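Yellow garden chairs: repaint or leave alone?
Posted May 2019

stinau_shed
Finally got going on the old Takden café chairs! I've wanted this colour on the patio since January. Wipe down first, decisions later.
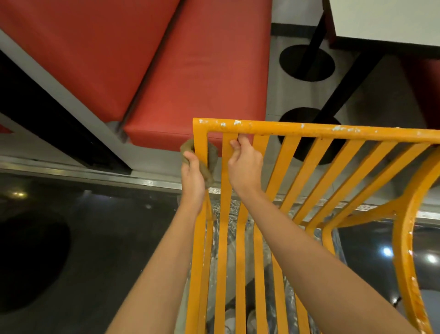
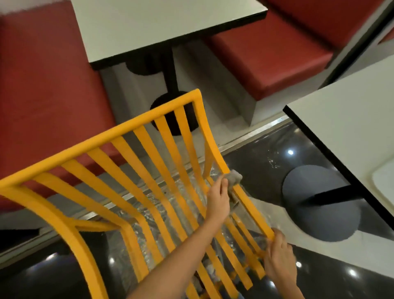
Yellow slats, cloth in hand.

marrowbed14
Oh, that yellow! Please don't strip it. A few chips are part of the charm, and it'll look glorious next to lavender.

Sumampouw
Disagree, sorry. Chips let rust in. Sand the edges, prime, two thin coats. I did 13 like that and they're still lovely.

marrowbed14
Wax does the same job and you keep the old paint!

Sumampouw
Not through a wet winter it doesn't.

stinau_shed
Wax on one, primer on another, then. Now, lavender or salvias?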